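Bench notes, vanity set, Farzana Fakir

Carrying on with the dressing table pieces for Stelport. The job is the same as before: decide which of the small items go in the set, how they sit together, and whether the brush needs a pot of its own or can lie flat beside it. Cleared the white board first and wiped it down with a dry cloth. Still a speck or two on it that I couldn't shift.

The brush is the paddle kind, pale blue rim, grey cushion, metal pins with ball tips. I like the pins. The plastic-pinned one from Dewan felt scratchy on the scalp and I've put it back in the returns crate, code 224.

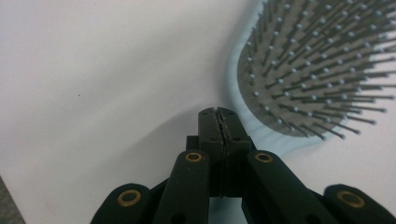 How should a cushioned brush be cleaned without spoiling the pad?
Pull the hair out with a comb first, then dip only the pin tips in lukewarm water with a drop of shampoo. Keep the vent hole clear of the water and dry the brush with the pins facing down on a towel.

I want that on the care card more or less as written. The draft card said to soak for 8 minutes, which will fill the cushion with water and leave it smelling. Crossed out.

Next the ringed pot. Cream, three fat rings one on top of another, open at the top. Tried it in the middle of the board and then further back. It needs some space round it or the shape gets lost. Farka want it sold as a pen pot as well and I have no objection, but the label should say one thing or the other and I'd go with hair things. Wall thickness on the spec sheet is still blank. Asked for it again.

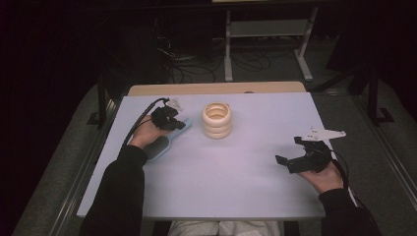
What can go in a short open pot on a dressing table?
Hair clips, bands, a lip balm, make-up brushes if the handles are long enough to stand clear of the rim. Anything heavy on a tall handle will tip a light pot over, so a full-size paddle brush is better left beside it.

Hestilik rang while I was writing that. They can do the tray in the same cream but the minimum is 725 pieces, more than we sold of the old tray in total. Told them I'd pass it on. My own view is that we leave the tray out and let the pot and brush go together in one box with a card divider. The divider wants a notch for the brush handle. Cut one from scrap card and it was 13 mm too narrow, so cut another wider and left both in the drawer with the widths pencilled on.

Colour: the blue and the cream look fine next to each other in this light. I'd like to see them under a warm bulb before signing anything off, as cream goes yellow quickly and the blue might turn a bit green.

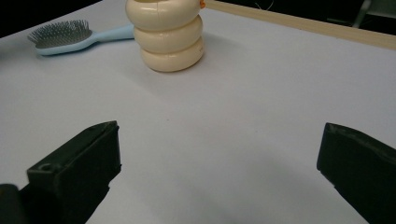

Stelport, 11th June

Brush flat, handle towards the pot, head pointing away. I prefer it to having the two side by side in parallel, and it takes up less of the board than I thought it would. This is the layout for the leaflet unless somebody objects.

The glossy finish on the rings picks up highlights, so fingerprints may be a nuisance. Cotton cloth in the box? Ask what it adds to the cost.

Still to do: warm bulb check, wall thickness, second divider to the box maker, care card retyped.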